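Rorkatus Science Film Board > Series and Specials
Thread: Bromismont, the four-part neutrino series. Worth the time?

gridley_pm
Posted September 30, 2024
Finished part two of Bromismont last night. For anyone who hasn't heard of it, it's the four-part series on neutrino detectors hosted by Kwadwo Agbeko. Part one is mostly history. Part two goes into why you have to put the detector so far underground, and I thought it was the best explanation of background noise I've seen on TV. Are the last two as good?

saltmarsh
Part three is good. Part four is mostly people guessing about dark matter over slow music. I'd skip the last half hour.

tobin44
Disagree with saltmarsh. Part four is where he finally says what a sterile neutrino would be and why some people want one. The music is bad, I'll give you that.

saltmarsh
He says what it would be. He doesn't say how weak the evidence is. You'd come away thinking it was close to settled.

tobin44
He says "we may be wrong about all of this" at the end of the Berhe segment. I don't know how much clearer he could be.

saltmarsh
One line in an hour.

gridley_pm
OK, I'll watch it and decide. Side question. In part two he says the detector hall is 2000 meters down, but the companion book says 2719. Which one is it?

orla_k
Both, I think. The old hall at Berhe is at 2000 and the new one is at 2719. The show mixes footage of the two and doesn't label it. Page scans of the book's site chapter are on the Gukness archive if you want to check. It's item 2964. Item 2974 is the errata sheet.

hexnut
While people are here, part three has that segment on how a grid of wires picks up drifting electrons. I tried to explain it to my niece using what I had in the house. One set of wires gives you one direction, the crossing set gives you the other, and the timing gives you depth. She got it faster than I did.

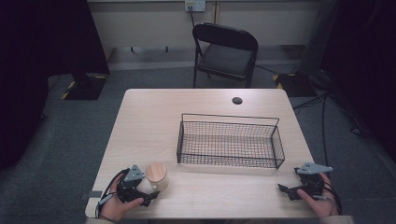
Re: wire grids (split from above)

tobin44
Nice way to do it, but the real planes aren't woven or welded together. They're separate layers with a gap between them, and the wires in each layer all run parallel. In a lot of designs they aren't at right angles either.

hexnut
Sure. She's nine. I left out the angles.

orla_k
The angle part matters for telling apart two tracks that cross. The show skips it too, so hexnut is in good company.

saltmarsh
Another thing they skipped. I rest my case on this series.

gridley_pm
Checked the errata, orla_k is right about the two halls. Thanks. Does anyone know if the April rebroadcast was the same cut? Mine runs a few minutes short on part two.

orla_k
Same cut as far as I know. Some stations trim the credits and the preview for the next part.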